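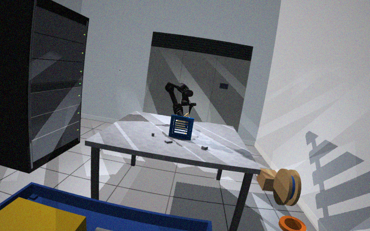
Simulated work cell in Nirka, with the arm on the far side of the table behind the blue slatted frame.

Clallness opened its Sarham site to visitors on 29 April 2018. I attended the morning session, which covered the simulation group and, more briefly, the hardware hall. The notes below follow the order of the visit. Pricing was not discussed.

Registration was at the loading entrance on the north side of the building. Groups were limited to 30. Ours was taken by Remigiusz Jasińska, who runs the simulation group and had written a good part of the software we were shown. Badges were collected again at the end, and no recording was allowed in the hardware hall.

Simulation room

Nirka is the in-house simulator. It combines a rigid-body physics engine with a renderer, and it is used to produce training material for arms that pick up and move objects. A scene is defined in a text file: table, arm, gripper, loose objects, room, lights, camera. Each entry can be a fixed value or a range. When a range is given, the program draws a new value at the start of every run.

The demonstration used a single-arm cell with a gray-topped table. The arm is black and carries a black gripper, and the blue frame stands upright between it and the viewpoint. A small tan and yellow object sits on the far side, with only its upper part showing over the top edge of the frame. Jasińska used this layout to discuss occlusion. A vision system that has been trained only on clear views tends to lose an object as soon as half of it is covered. The group therefore keeps a set of layouts in which something stands in the way, and this is one of them. The slatted opening is harder than a solid panel, in his account, as the bars break up the background into strips that can be taken for edges of the target.

Small dark blocks lie on the near part of the table. Blocks of this type are classed in the scene file as distractors. They have mass and friction like anything else and can be pushed if the arm runs into them, but they are never the target.

Lighting took up the longest part of the talk. The renderer puts hard-edged bands of light and shadow across the tabletop, the floor tiles and the walls. On the table used in the demonstration, a bright band has more contrast than the edge of some of the blocks. Camera pose is varied as well, including roll, which is why the table slopes down to the right. Grain is added to the image as a last step. I asked whether the grain was modeled on a particular sensor. It is not. The level is drawn from a range like the other settings.

The room around the cell is filled from a library of 364 models. The server rack on the left, with its column of small green and yellow-green lights, comes from this library. Jasińska stated that background models have collision geometry switched off unless they are within reach of the arm.

We then watched a batch being started from the command line. The batch was set to 100 runs. Each run writes color images, depth, joint positions and gripper state to one folder. A run that ends with the arm in contact with the table at high force is kept but flagged. I would have liked to see how the flagged runs are used later, and the answer was that this depends on the project.

Hardware hall

The second part was shorter. Two cells were open, both with the covers off the control cabinets. A technician went through the calibration sequence on the first: the arm moves to a list of stored poses, a printed target is detected at each, and the offset between camera and base is solved at the end. The second cell was powered down, and questions about it were answered from a wiring diagram on the wall.

Joint limits and link masses in Nirka are taken from measurements made in this hall. Cable drag is not modeled. Jasińska named it as the largest known gap between the simulator and the real arm, mainly at the wrist.

Practical notes

The site is a long walk from Sarham station and the signs stop at the roundabout. Parking is in lot 919, behind the building. Coffee was available in the corridor between the two halls. A second open day is planned for June, with the same program and a longer slot for hardware. Visitors who want to bring their own scene file should send it in ahead of time, as nothing can be loaded from a USB stick on site.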